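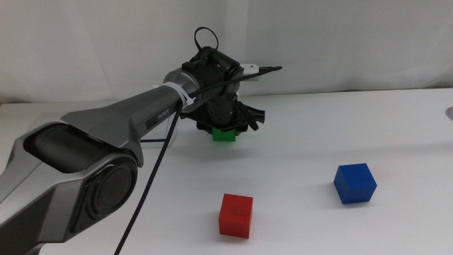
Bench Arm Tips: Getting Good Stacks From the Flotura Kit

The Flotura block-stacking kit is a software pack and a set of cubes for small tabletop arms. You supply the arm and the table. I have used it in my workshop since June with two different arms, and these are the habits that saved me time.

Setting up the table

Use a plain, light top. Wipe it down before each session, as the cubes leave colored smudges and the software can take a dark one for a block.

Hang a white sheet behind the table if the wall has shelves or tools on it. Wrinkles are fine.

Start with the cubes well apart. Leave enough room for the open fingers to come down without touching a neighbor. Elvia Lozano at Pernolard, where I bought the kit, suggests a hand's width and I agree.

Cables

Tie the cable to the last link with a zip tie, just behind the wrist. Leave enough slack for a full turn of the wrist, then run the arm through its whole reach by hand before you power up. If the cable goes tight anywhere, cut the tie and start over. Zip ties are cheap.

Picking up

Set the grip force at 20 to begin with. The kit default is 100, and it will push a cube out of square before lifting it. Clean the finger pads with a damp cloth every Sunday or so if you use the arm daily.

Stacking, in order

1. Put the first cube down near the middle of the arm's reach. Stacks at the far edge lean.

2. Add the second cube at slow speed. A small offset is all right. The stack will still take a third cube if most of the faces overlap.

3. Bring the third cube in high and stop with it over the stack. Check the line from the front and from the side before you let the arm lower it.

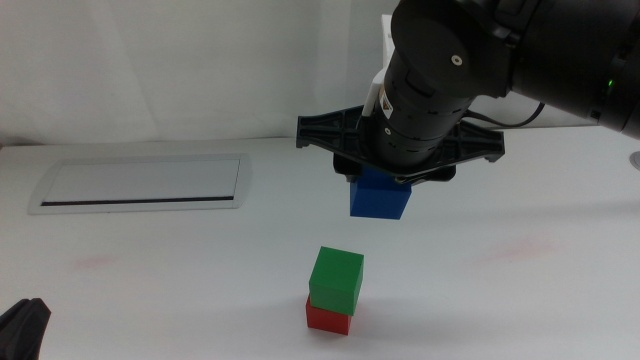
4. Lower, open the fingers, wait 2 seconds, then raise the arm straight up. Moving sideways too soon knocks the top cube off.

Is it worth buying?

For a home bench, yes. Setup took me 18 minutes on the second arm. The printed manual is thin, and the cube box has a poor lid. Rafia Baloch's setup notes, included on the download page, cover most of what the manual leaves out.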